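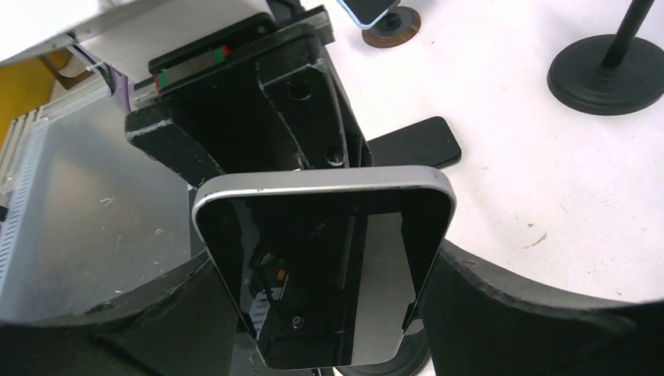
Predel Bench Bay
Sold and delivered by Ullmont
Made by Sostodov

White tabletop, light gray walls at the back and on both sides, open at the front. Meant for handling phones and other small, shiny things that scratch when they get dropped and disappear when they roll off the back of a desk.

Page last revised 24/08/2020

What it is

A table with walls. Sostodov's own brochure calls the Predel a "controlled visual environment," and we left that line off this page for as long as we could get away with it. It doesn't control anything. It gives you a pale, plain surface to work over and pale, plain walls to look at behind the work, and for a lot of buyers that will be enough.

Whether you need to pay for one is another matter. If your phones get looked over by one person at a desk that faces a wall, push the desk closer to the wall and put a white mat on it. Come back to this page if that fails.

Who buys it

Mostly people who take in used phones and have to say something about their condition. A phone with a glossy black face is a mirror with a battery in it. Whatever is above it shows up in the glass: the lamp, your sleeve, the shelf you meant to clear. Sellers of inspection furniture like to suggest that the right furniture solves this. We have never seen furniture solve it. Walls keep the clutter behind the bench out of sight, but they do nothing about what is directly over the glass, and tilting the phone until the reflection slides off the bit you care about is still the best method we know.

The metal rim is easier. A silver-gray edge against a white top is easy enough to follow with the eye, including at the rounded corners, where dents like to be. Very light or white phones are a poor match for this table and we would steer you to a dark mat for those. Sostodov sells one. Any dark mat will do.

The tabletop

White and rectangular. It shows everything, and opinions on that vary. Faint specks and smudges will be visible on it within a short time of it going into use, however tidy your people are. The brochure says "stays bright." It stays bright if someone cleans it, as a plate does.

Use a soft cloth and mild soap. Leave the scouring powder in the cupboard. Customers have asked whether alcohol wipes are safe, and Sostodov's answer so far has been that they "should be fine," which we pass on for what it is worth. Try a corner first.

The walls

Three of them, light gray and matte. The matte finish is the part of this product we have the least trouble defending, as a shiny wall beside a shiny phone would be a silly thing to buy. It does pick up scuffs. The side walls get the worst of it from elbows, trays and anything else that swings, and the marks come off less willingly than they do from the tabletop. We asked about touch-up paint and were told it was planned for October. We were told October last time too.

A light gray metal post stands in each of the back corners, where the walls meet. They're thin and they keep things square. They are not meant for hanging tools on, and please don't clamp a lamp to one and then write to us about it. 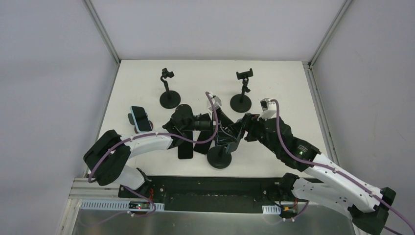 The rail

A narrow aluminum rail runs along the edge of the tabletop, between the top and the side wall. Sostodov describes it as a feature. In daily use it's a place where grit collects, and where a SIM tray or a tiny screw will go if you let it. Run a dry brush along it when you wipe the table down. On the plus side, it keeps the top and the wall from rubbing together, and you can get at it without taking anything apart.

Access

The front is open, and that's the side everything comes in from: hands, trays, cables, whatever you have mounted there. Think this through before ordering. With walls on the other sides, two people or two pieces of equipment sharing the bay have to work from the same edge, and they will both want the middle of the table. Some shops find this perfectly comfortable. Others discover that the second chair doesn't fit under anything.

Cables deserve a thought of their own. The bay does not include cable clips, and it should. Budget for some and leave enough slack for things that move.

Claims we don't repeat

"Speeds up grading." Perhaps. Sostodov has sent us no figures, and the warehouse trial it cites was carried out by Ostrowski, the dealer that used to sell the bay. We asked Ostrowski for the write-up and got a second copy of the brochure.

"Reduces damage." The walls will stop a phone sliding off the back or sides. Phones mostly get dropped by the person holding them, over the front edge, and there is no wall at the front.

"Studio-quality background." It is a gray wall. Pictures taken against it look like pictures taken against a gray wall. That may well be an improvement.

Terms

Supplied: tabletop, back wall, two side walls, corner posts, rail, fixings
Not supplied: lighting, mat, cable clips, seating
Delivery: 16 working days from confirmed order
Assembly: by the buyer, 2 people
Returns: 30 days, unmarked, in the original packing
Warranty: 3 years on the posts and rail; surface wear is excluded
Price: on request, as it depends on delivery distance

A note on the returns line. "Unmarked" is Sostodov's word and they are strict about it. Given how readily the walls scuff, we suggest you build the bay, stand at it, reach into it from where you would normally work, and decide before you put it into service. Keep the packing until then.

Before you order

Measure the doorway as well as the room. The tabletop travels in one piece.

Send a photo of the spot where the bay is going, with your usual lights on. If there's a window facing the open side, we will probably tell you to turn the whole thing around or to forget it.

Questions go to Genowefa Malinowski at the Ullmont order desk, who will also tell you when the white mat is the better buy.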